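Reading group – what we got through and whats next
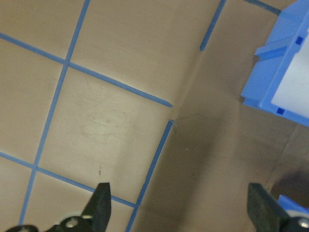
Blue tape on the tabletop.

Quick one this time, writing between shifts. Seven of us turned up for the crowd chapter, plus Jamie Tunstall on the phone for the first half until his battery went.

We were meant to do the whole of part two of the Pearce book. Didn't. Got stuck on the rent strikes at Pekbridge and stayed there most of the night. Pearce's line is that the strike committee came after the strike, that people had already stopped paying, street by street, before anyone wrote a demand down. Kelly Cheetham didn't buy it. Her point – somebody knocked on those doors. Word doesn't travel by itself, and the people who do the knocking (mostly women, mostly not in the minutes) get left out when a writer wants the thing to look spontaneous.

Arnel Tan went the other way. Reckons we go looking for organisers out of habit, like the police do. Fair bit of back and forth on that. He read out the passage about the 200 households who kept withholding after the offical settlement was signed, which none of the union histories seem to know what to do with. Were they holding out for something? Or just finished with paying? Pearce says the second. I'm not sure the letters in the appendix back that up, two of them ask pretty plainly for the roofs to be fixed.

Also talked, briefly, about the word "mob" and who gets called one. Amber Dawber has a longer piece coming on this, comparing how the two local papers covered the same march. Next issue if she finishes it. No pressure Amber.

Disagreement carried over: does a riot need a demand to count as politics? Liam Bramwell says it's the wrong question and wants to start with who's asking it. He'll open next time. Bring your notes, and bring his copy of the Puketti pamphlet back if you've got it, it's been missing since October.

Reading for the next one:
Pearce, chapter 12 and the appendix letters
The Puketti pamphlet, pages 2 to 27 (skip the preface, it's all score settling)

Photocopies are in the tray at Doditz, by the tea things. Gold coin if you can, nothing if you can't. If the tray's empty email me and I'll run off some more over the weekend.

Same time, same room. Door on the laneway side, the front one sticks. New people welcome, you don't have to have done the reading, half of us havent.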